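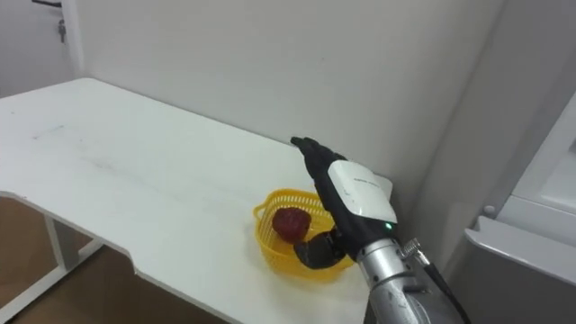 Figure 3. The right hand of the Plokis platform beside the basket, seen from the head camera. The thumb is close to the apple.

4.2 Picking from a basket in the shared workshop

The apple-and-basket task became our favorite very early in the build, and we spent more evenings on it than on anything else in this paper. It looks almost too easy. A person takes an apple out of a basket without looking up from a conversation. For a hand built and tuned at a workshop bench, though, it brings together nearly every problem we care about: a round object that rolls when nudged, a rim that blocks the fingers, and a light container that slides if the hand leans on it.

Figure 3 gives the view the controller works from. Two things about this view shaped our design. First, the hand hides part of the basket, including some of the rim on the near side of the reach, exactly where we would most like to see it. Second, the table, the wall behind it and the basket all meet in a small region, so a depth error that would be harmless in open space can put the fingertips into the wall. We were delighted to find that both problems could be handled with fairly simple tools.

For the hidden rim, we store the outline of the basket before the arm moves and keep using it once the hand gets in the way. The stored outline is shifted whenever the part of the rim still in view shifts. This small addition, which took one evening to write, did more for the task than the two months we had spent on a larger grasp model. For the wall, we fit a plane to the background at startup and refuse any fingertip target that crosses it.

The hand enters with the fingers extended and held together, and the thumb is lowered first. We tried the opposite order for most of the winter. Closing the fingers first tended to push the apple toward the far side of the basket, and the thumb then arrived at nothing. With the thumb leading, the apple has something to rest against when the fingers come around, and the whole motion suddenly began to look like a grasp. It was a great moment in the shop!

Training data were gathered at the same bench by members of the Ernby workshop, who guided the arm through the motion using the Starulus control software. The full set holds 2598 reaches. Of these, 1435 use an apple and the remainder use other round objects from the workshop kitchen. We threw out apple reaches in which the operator stopped halfway or the camera dropped images, leaving 1404 for training. Operators were free to put the basket wherever they liked within reach, and they were wonderfully inventive about it. Several of the hardest placements in the set came from people trying to beat the controller after dinner.

We left the room lighting alone throughout. Scuffs on the tabletop did confuse an early version of the edge detector, which reported them as faint objects, and we fixed this by raising the contrast threshold. Polished metal on the forearm was a bigger nuisance. Its highlights move with the arm and sometimes drew the tracker away from the fruit, so the forearm is now masked out using the joint angles.

One limit remains. The controller has no sense of contact at the rim, so when the basket is turned while the hand is inside it, the stored outline goes stale and the fingers may catch on the lattice. The Teixeira fingertip sensor described in Section 5 is our attempt at this, and the first bench trials in December were very encouraging.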